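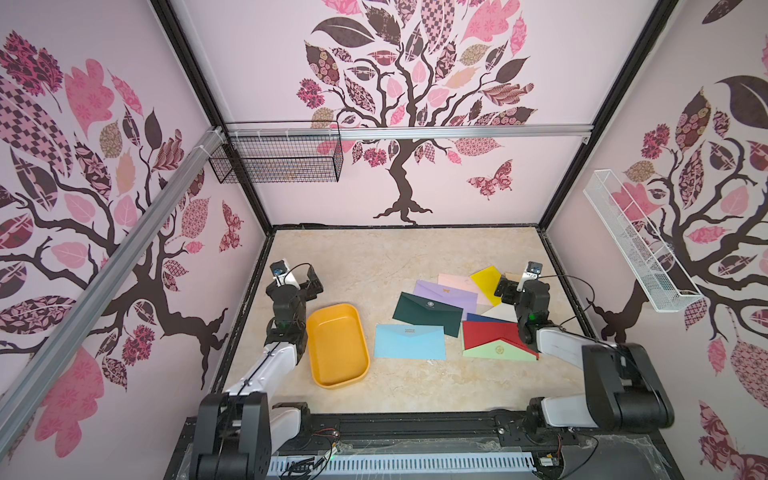
Start-state rules for two-arm tabletop work
Posted by gevel_bench
We're rewriting our bench rules and I'd like opinions on one of them. The current text says "objects placed within reach of both arms, not stacked." I can't sign off on that second part for paper goods. With envelopes in a loose overlapping pile next to an empty tray, is that stacked? The red one lies over the mint-green one, and by a strict reading the run shouldn't start. My draft says overlap is allowed as long as part of every item can be seen from above. The tray has to be empty at the start – no exceptions on that.

pkolb141
I'd keep "not stacked." Once overlap is allowed, every operator has a different idea of how much. We had 2,000 runs logged at Bavard under a loose rule and couldn't compare the early ones with the late ones.

gevel_bench
That sounds like a logging problem to me. Write the overlap down at the start and you can compare whatever you like.

pkolb141
Nobody writes it down after the first week. If it isn't a yes/no check, it gets skipped.

tinshed
Agree with pkolb on yes/no checks, disagree on banning overlap. Mail doesn't arrive spread out. Also, does your rule cover which side faces up? Ours didn't, and two people filled in the same sheet differently.
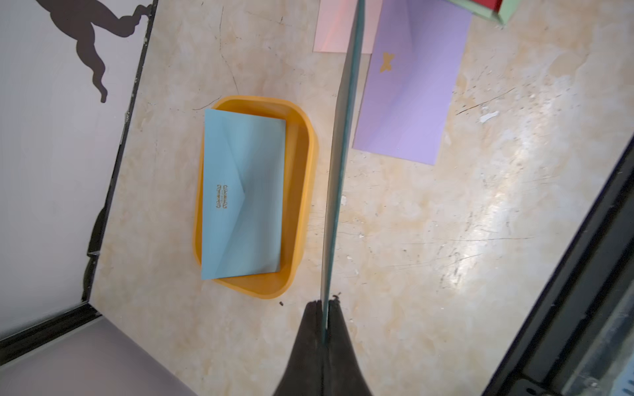
Serpil Kahraman
Forum moderator, Zatetti bench practice group

Moving this to Good Practice. On tinshed's question, our sheet has a line for it: record the side facing up in the tray, back or front. The light blue envelope would go down as "back up," with the pointed flap showing. We don't require one or the other.

The line people skip is the surface check. Loose bits come off the table before a run, and that includes small ones like the white chip beside the lavender envelope. Cracks and scuffs are noted once per table and left alone.

pkolb141
A chip that size won't change a grasp on an envelope.

Serpil Kahraman
Probably not. The sheet is the same for every object, though, and some are a lot smaller than an envelope.

gevel_bench
OK. I'll make overlap a yes/no box and add the side line. Still keeping the overlap. New draft goes up in September.

tinshed
Please post the old wording next to it.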